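Section 5. Care and Storage of Woven and Knit Covers

5.1 Scope

This section applies to all removable covers supplied with the Jondex seating and table range, including fitted slipcovers, flat throws, and dust sheets. It does not apply to the leather panels sold by Gallance, which have their own care sheet. Read the label sewn into the hem before you start. Where the label and this manual differ, follow the label.

5.2 Before washing

1. Close all zippers and fasten all hook-and-loop strips.
2. Turn fitted covers inside out. Flat covers may be washed either side out.
3. Shake the cover outdoors to remove grit and hair.
4. Check seams and hems. Repair any open seam before washing.
5. Treat spots with a mild liquid detergent diluted in cool water. Blot the spot. Do not scrub.
6. Leave treated spots for 13 minutes, then rinse with cool water.

CAUTION: Do not use chlorine bleach, solvent cleaners, or powder spot removers on any cover. Damage caused by these products is excluded from the Zivgate limited warranty.

5.3 Washing

1. Load one large cover or two small covers. The drum must be no more than half full.
2. Select the gentle cycle with cool water.
3. Add liquid detergent at half the dose given on the bottle for a full load. Do not add fabric softener to covers with a water-repellent finish.
4. When the cycle ends, remove the cover promptly. Creases set in a cover left in the drum are hard to remove later.

NOTE: Dark colors may release some dye in the first two washes. Wash them separately.

5.4 Drying

Line drying is preferred for all covers. Hang large flat covers over two parallel lines set at least a forearm's length apart, so that air can pass between the layers. Keep the cover out of direct sun.

If a dryer must be used, select the lowest heat setting and remove the cover while it is still slightly damp. Finish drying on a line or over a padded rail. Fitted covers may be put back on the furniture slightly damp, provided the foam underneath has its moisture barrier in place.
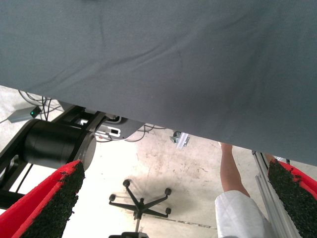 Brushed and napped fabrics need one further step. When fully dry, brush the surface in a single direction with a soft clothes brush. Brushing back and forth lifts the fibers unevenly and causes pilling.

CAUTION: Do not iron napped fabrics. For smooth cotton covers, use a medium iron on the reverse side only.

5.5 Folding flat covers

1. Place the cover on a clean surface larger than half the cover.
2. Bring the two short edges together and align the corners.
3. Smooth from the fold toward the open edges with the flat of the hand.
4. Fold in half again, in the same direction.
5. Fold the resulting strip into thirds.

Do not press down on the finished fold. Covers in long-term storage should be refolded along different lines every 3 months to avoid permanent crease marks.

5.6 Storage

Store covers in the cotton bag supplied (part 1538) or in a lidded box lined with acid-free tissue. Plastic bags hold moisture and must not be used for periods longer than a few days. Keep the storage place dry, dark, and away from heating pipes.

Cedar blocks may be placed in the box but must not touch the fabric. Replace or sand the blocks every January.

5.7 Refitting

1. Vacuum the furniture frame and cushions.
2. Locate the arrow printed on the inside hem. It points to the front of the seat.
3. Fit the rear corners first, then the front corners.
4. Tuck loose fabric into the channel behind the seat and insert the foam rod.
5. Fasten the straps under the seat. Do not overtighten.

Replacement straps and foam rods are available from Lambrechts. Quote the model number on the underside of the seat when ordering.

Section revised 25 November 2018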